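I have been meaning to write about the squeaky stairs since April, so pour yourself something and get comfortable (my sister says I can't tell a short story, and she's right).

When we bought the house on Nieto Street, the previous owner walked us through it room by room and never once set foot on the stairs. He waved us up ahead of him and stayed in the hall talking about the furnace! I thought he was being polite. Then we moved in, and the first night I went down for a glass of water I woke up the baby, the dog and my mother-in-law, who was sleeping behind a closed door with the fan on.

For a while I just learned the route. Left side on the bottom steps, skip the fifth, hug the wall past the window, and hold your breath at the top.
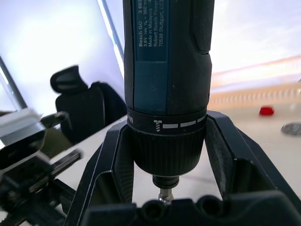 My mother-in-law could never remember to skip the fifth, and I think after a while she stopped trying. So I finally asked Dong-hyun Byun, who lives two doors down and grew up in a house even older than ours, what he would do. He came over with a flashlight and a bag of cherries and we sat in the closet under the stairs for most of an evening, eating cherries and listening to my husband walk up and down over our heads. You could see the treads move. Dong-hyun marked each bad spot with a piece of chalk, and by the end the underside looked like a math lesson. 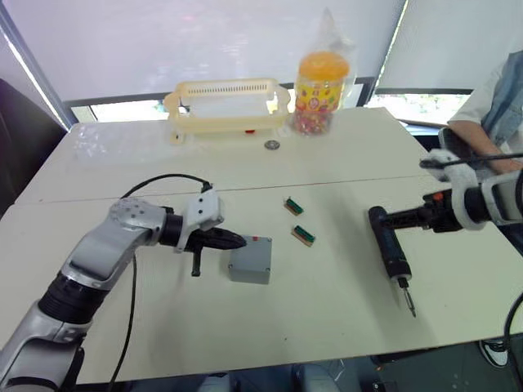
The fix was mostly screws and little wedges with a dab of glue, all done from below where it doesn't show. I bought a box of 56 screws and used 34 of them, and I spent a good part of Saturday lying on my back with sawdust in my eyebrows. The fifth step took longer than all the others together, and it still gives a small chirp if you land on it hard. We decided to leave it that way. My daughter is four now and someday she'll be sixteen.

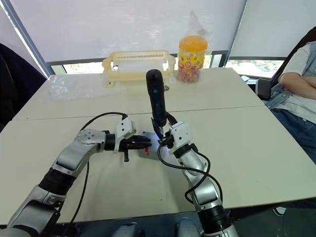 Two arms and a small gray plate on a white tabletop.

Next up is the pantry door, which sticks whenever it rains. Dong-hyun says to wait until the weather dries out before I plane anything, so I'm waiting, and if any of you have lived with a door like that I'd love to hear what you did.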